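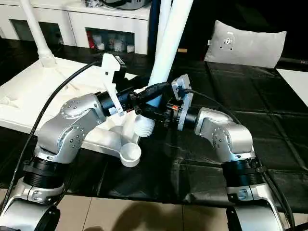 Reply from a parent in our club group, who got in before I'd typed a word: so are the kids driving it the whole time, or does it do any of this by itself? Good question, and it deserves a longer answer than I could squeeze in over there, so here goes, a thread.

Posted in February by the Skundmont Robotics Club mentor account

Short version: both! The students drive the two arms by hand first, over and over, and those runs become the practice material. Then we let the arms try it with everyone's hands in their laps (the hardest part for a room full of eighth graders, I promise you).

The job this semester is putting white plastic parts together with two arms. The kids picked it themselves. I had suggested stacking cups, and I was outvoted so fast I barely got to finish my sentence.

Why two arms? Try screwing something together with one hand behind your back and you'll see. One side has to hold while the other side moves, and the two drivers have to talk to each other. We've had some very polite arguments about what "a little left" means, and my left is not your left if you're standing across the table.

The goal on the whiteboard is 200 good runs before spring break. As of this afternoon we're at 94, and I'm so proud of them. A good run means no restarts, no helping fingers, and the parts end up together. The kids wrote those rules and they are much stricter than I would've been.

We also keep the bad ones, in their own folder. There are 27 in there right now and I'd say we've learned more from that folder than from anything I've put on a slide. One team watched theirs back and saw they were closing the gripper too early every single time, so they changed how they count off. Now they say "and" before "close." It sounds like a dance class in there.

The drivers' log lives in a program called Kiani, and the part that plays the moves back is called Umine. Both were named by last year's students and I have never gotten a straight explanation for either one.

Someone else asked about threaded parts, and yes, those are the tough ones. If you start crooked you stay crooked. Our rule is to line up, stop, look, and only then turn. I say it so much that my own family has started saying it back to me when I park the car.

Next up is the Zarkex meet, where each team gets one table and one hour. We'll bring the arms, the spare cables, and way too many granola bars. If your kid is coming, please send a water bottle with a lid — a real lid!

More when we hit 200. Thank you all for the rides and the patience, and for asking such good questions. Keep them coming, I really do read every one.

Last updated: February, 8:40 p.m.

Recent threads
What to bring to the Zarkex meet
How we pick driving partners
Kiani log sheets, and how to read them
Spring sign-ups for the Skundmont club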